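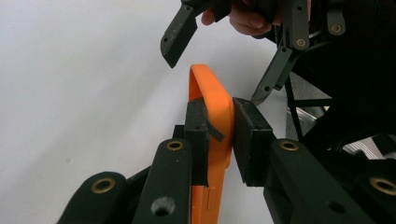
Home > Cleaning > Brushes, Brooms & Handles

Rata Loop-Top Handle, Bright Orange

We have been selling cleaning tools out of the same corner shop for a good many years now, and if there is one thing customers come back in to talk about, it's handles. Heads wear out and you shrug and buy another one, but a handle you really like is something you get attached to (we certainly do!), and the Rata loop-top has been our own favorite ever since Oleksandra Horobets first talked us into ordering a box of them.

It's smooth plastic with a slight shine, so it wipes down with a damp cloth and doesn't hold on to grime the way our old rough-finished ones did. The top curves over into a rounded loop, which goes over just about any ordinary hook, and from there it runs straight down to a little patch of raised ridges molded into the plastic. People ask about those ridges. We rest a thumb there when scrubbing low down, and it feels nice and steady, though you may find your own way of holding it.

The color is a proper loud orange, and we wouldn't change it for anything. Leave it in the long grass by the hose or at the back of a crowded utility closet and you'll spot it right away.

The handle takes the Rata dish, grout and tub heads, all sold separately. It does not fit Vemell or Leinonen heads, which use a wider collar, so please check what you have at home before ordering. If you aren't sure, send us a note with the name of your brush and we'll happily look it up.

Item no. 1823
Color: orange
Sold singly or in a box of 6
Heads: not included

To clean, use warm water and ordinary dish soap. Please keep it out of the dishwasher, as the heat can pull the loop out of shape over time. Orders over $49 ship free, and you're always welcome to mix in other things from the shop to get there.

Contact us | Shipping & returns | © 2021 Wovo Home Supply | Back to top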